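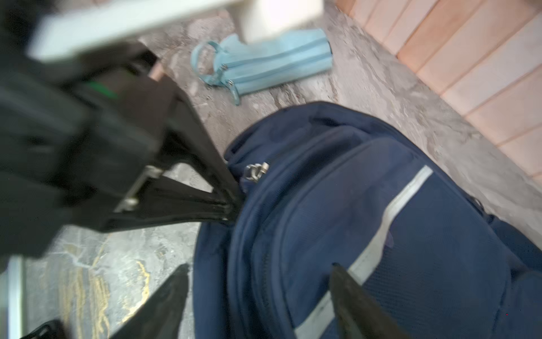

Ticket 31 - left arm stalls on zip task. Opened February 26, 2021. Gripper is the Skundach print, running on Skurnalik firmware. The fault shows up with the fingertip against the fabric next to the zip pull. Current limit is 600.
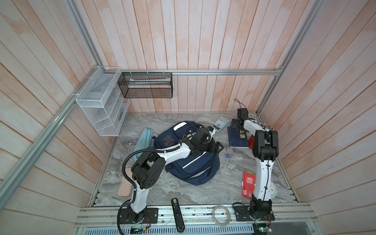
Checked the power supply first, no change. Both boards show a green light with the two arms out over the floor of the cell, so I've ruled out a dead controller. Lowered the speed from 30 to 24 - still stalls.
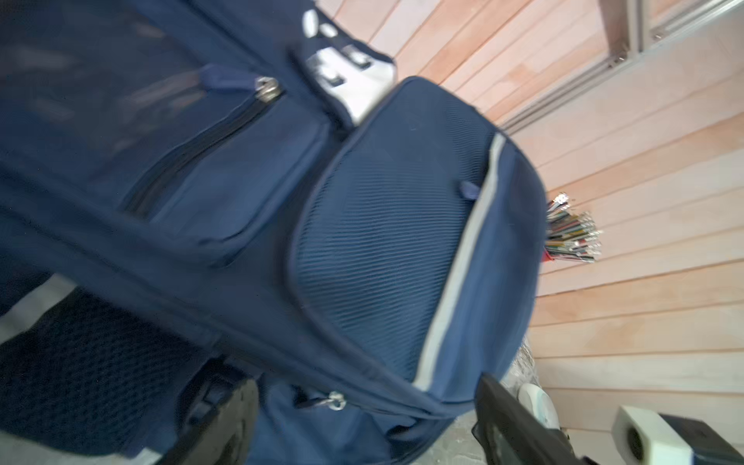

Next step is to swap the finger servo for the spare from Datitz and rerun. Ticket stays open.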